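Vaughn Kasprzak
3月

遠隔操作でロボットに作業を教える仕事の記録。今月はボウルとポリ袋をやっている。

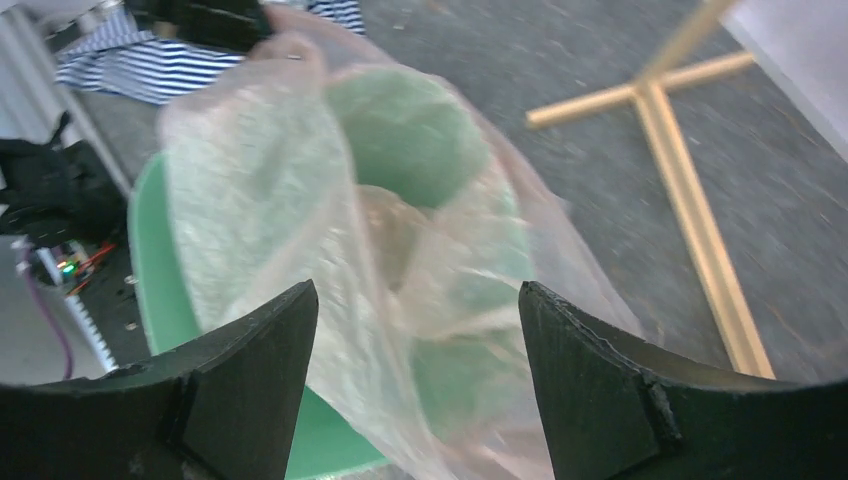
目標は200エピソード。現在44。1本ごとに袋の形が変わるので、同じ動きの繰り返しにはならない。
返信 3 いいね 44

袋は硬い物より教えにくい。操作側の手に力の感覚が返ってこないため、つかめたかどうかは映像で判断する。薄いフィルムだとその判断が遅れる。
返信 1 いいね 27

最初の数日は指を閉じるのが早すぎた。Bienvenido Tiongsonに見てもらい、閉じる前に一拍止めるよう言われた。止めた分だけ記録は長くなるが、後で見直すときに区切りが分かりやすい。

失敗した回も消していない。つかみ損ねてやり直したところまで続けて録り、別のフォルダに入れている。学習に使うかどうかは後で決める。
返信 5 いいね 31

手で直接アームを動かして教える方法も試した。硬い容器だけならそのほうが速い。袋が入ると自分の腕が視界をふさぐので、遠隔に戻した。

操作は続けて1時間が限度。それを過ぎると動きが雑になり、データにもそのまま出る。午後は3時で切り上げることにした。

収録ソフトはDrakero。保存に時間がかかるのが今の不満で、設定を見直している。次は袋の口を開く動作に移る予定。
返信 2 いいね 38 シェア 6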